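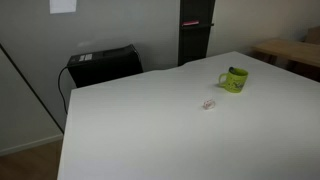
*Fig. 2. The table, with mug.*

## Section 2: Setting Up and Clearing the Shared Table

The Branby table arrives white, flat, and empty. It will remain white and flat. This section covers the third thing.

Read it through before you start. If your table is already assembled and leveled (see Section 1), you may skip to step 4, though most people who skip to step 4 come back.

### Before you begin

You will need:

- two soft cloths, one damp and one dry
- a small dish or tray for strays
- a mug, if you have one going
- a box marked SORT LATER, which you will sort later

### Placing the table

1. Choose the spot. Leave enough room to walk between the table and the wall without turning sideways. If you have to turn sideways, so will your guests, and they will be carrying soup.

2. Check what is already against the wall. Anything with a power cable needs to stay where its cable can hang freely. Slide the table toward it slowly and stop before the cable gets pinched.

 > **Caution:** Do not trap a cable between a table edge and a wall. It will look fine for months.

3. Press down on each corner in turn. If one of them rocks, go back to Section 1 and adjust the feet. Folded cardboard is not a foot.

### Clearing the surface

4. Take everything off. Everything includes the things that "live there."

5. Sort as you go. Dishes go to the sink, paper goes to the box, and anything small that you can't identify goes in the dish. A wrapped candy and a bit of plastic toy can look remarkably alike from a standing position, so pick the item up before you form an opinion.

 > **Note:** Unidentified small items should be kept for 12 days. Shiela Soriano, who wrote the first edition of this guide, kept hers for 2 and threw out a piece of somebody's board game. She has asked us to print the longer figure.

6. Wipe with the damp cloth, working from the far edge toward yourself. Lift the mug. Wiping around the mug leaves a ring-shaped record of your character.

7. Dry with the second cloth. The matte finish won't streak much, but it will hold on to a greasy fingerprint until someone important visits.

### Putting things back

8. Return the mug. A colored mug is easiest to find on a white table; lime green can be seen from the next room, whether or not you'd like it to be. Set it well in from the edge with the handle turned toward the hand you plan to use.

9. If you keep a spoon in your mug, take it out before you carry the mug anywhere. The Branby surface is rated for 2,000 wipes and no particular number of flung spoons.

10. Stop. One mug is a table in use. A mug, a charger, the mail, and a glove is a shelf, and you already own shelves.

### Daily care

Clear small items each evening. The job takes less time than arguing over whose they are, although many households prefer to do both.

Hot drinks are fine in an ordinary mug. Pans straight off the stove are not. Use a trivet — Sandbridge makes a decent cork one, and a folded towel will do until you buy it.

Do not use scouring powder, the rough side of a sponge, or a kitchen knife "just to get that bit off." Dried candy and sticker glue come away with warm water and patience. If they don't, use more warm water.

### If something goes wrong

**Faint gray patches on the surface.** Move the lamp. If the patches move too, they are shadows and are not covered by the warranty.

**Sticky spot that keeps coming back.** Check the bottom of the mug.

**Table is full again.** Return to step 4. Arnel Magbanua on our support line will talk you through it, but he will only read you step 4.

For stains that survive all of this, see Section 3, "Ink, Turmeric, and Nail Polish."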